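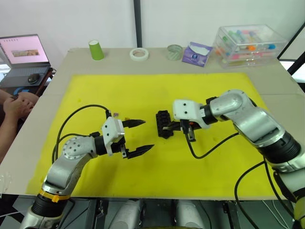
Getting a rental ready between guests

Strip the beds first and start the wash before you touch anything else. Sheets take the longest.

Run every faucet and flush every toilet, including the bathroom on the lowest floor. Check under the sinks for drips.

Set the thermostat to 60 in January if the place will sit empty overnight.
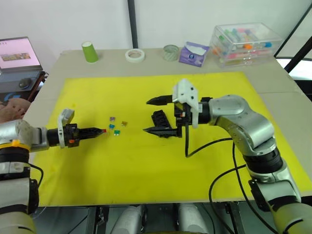 Keys and codes

Change the door code after each checkout. Keep one spare key off site, with the unit number on the tag.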